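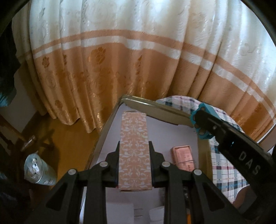
The council election in Tudindale was decided by 47 votes, and the town has spent the weeks afterward arguing about the polls. Two surveys published in October showed the Woltuda slate ahead by a comfortable margin. It lost. Many residents have concluded that polling should be ignored, and several have urged the newspapers in Irkden to stop printing it altogether.

That conclusion deserves resistance. The more widely quoted survey reached 400 people in a district with 4,000 registered voters. Its authors stated the margin of error in the second paragraph of their report. Most of the coverage left it out, and the headlines spoke of a lead as though ballots had already been counted.

The fault lies largely with the way such numbers are presented to the public. A newspaper that prints a poll should print the sample size beside it, along with the dates of the interviews and the name of whoever paid for the work. Readers can be trusted with this information.

Campaigns also bear responsibility. The Woltuda organization canceled its final Saturday canvass in the Meijer precincts, where turnout had been weak in the previous two elections. A lead on paper was treated as a reason to rest.

The county board will review its rules on election notices in March. It should require every published survey of a local race to be filed with the clerk, questions included, and made available for inspection during office hours.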